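Altunus and Weltanard Agree on Supply of Closetti Wardrobe Fittings 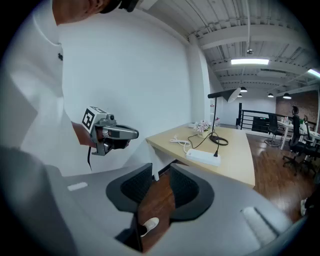 A handheld gripper, held in front of a white wall.

Weltanard will supply hinges, drawer runners and hanging rails for the Closetti line of built-in wardrobes made by Altunus. The supply agreement starts in September and runs for two years.

All fittings will come from the Weltanard plant in Plattner. Hinges have an opening angle of 100 degrees and can be adjusted in height and depth with a standard screwdriver. The drawer runners are full extension and close softly over the last 4 cm of travel. Door panels up to 15 kg can be hung on the same hinge plate, so installers need to carry only one drilling template.

"The hole pattern stays the same as on current Closetti cabinets," said Benoît Poulain, product manager at Altunus. "Replacement doors will fit frames that are already installed."

Orders placed before the changeover will be shipped with the existing fittings. Spare parts for these remain available through dealers under the present part numbers.

Revised assembly sheets and drilling templates can be requested from the Altunus trade desk.

Press contact: Faustine Brunet, Altunus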